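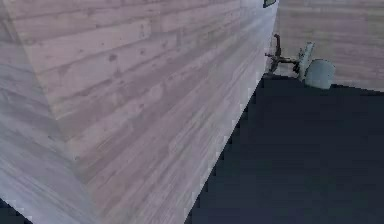 1/ ok so people keep asking about the fence staining thing, doing it as a thread bc I have 20 min before I pick up the kids

2/ background: moved to Stanard in May. House came with a back fence, bare boards, gone gray. Wanted it stained before the heat. Got three quotes. Cheapest was 300. Said no, I'll do it myself. You can see where this is going

3/ first mistake. Bought the stain before washing anything. Color called "harbor oat" at the hardware place on Walleo Street. On the little card it looks like toast. On my fence it looked like a band-aid

4/ my neighbor Odette Pons leaned over and said "did you test a board." no Odette I did not test a board

5/ TEST A BOARD. Do the back side, down low. Let it sit overnight. Look at it in the morning AND around dinner, it changes so much

6/ second mistake, didn't wait after hosing it down. Felt dry to me. Wasn't. Stain beaded up and sat there sticky for two days. Dog has a stripe now

7/ what I should of done: wash, wait two full dry days, flick some water on it. Soaks in = go. Sits on top = wait more

8/ got a message from Kipchumba Odera who does decks for a living and he was very nice about it. His advice:
- brush, not roller
- one board at a time, end to end, don't stop in the middle
- wipe off the extra after 10-15 min or so
- do it in shade

9/ the "don't stop in the middle" one. I have a lap mark on every single board from about the gate to the shed bc I was working in squares like I was painting a wall. Never again

10/ what I spent, since someone asked: 205 total. Stain, two brushes, a cleaner I used too late, drop cloths. So I saved 95 bucks and lost all of my weekends

11/ the sticky part came off with mineral spirits and a rag. Outside, gloves on, rags laid flat to dry after. Do not ball them up in the garage, they can heat up and catch fire. For real, look it up

12/ second coat was a darker one, "river bark." 38 a can. WAY better. Covers most of the band-aid. Odette approves, or she says she does

13/ q from a reply: did I do the neighbor's side. Asked first, she said yes, took me 8 evenings bc her roses are right up against it. Tie them back w/ old t-shirts, not wire

14/ another q: clear sealer on top? Kipchumba says no, not over this kind, it'll peel. Going with him on that

15/ someone else asked if I'd hire out next time. Ask me when my shoulder works agian

16/ ok car line. Gate is still not done, the latch is rusted on and I don't own the right bit. If anybody near Stanard has a screw extractor I can borrow pls dm me, will trade tomatoes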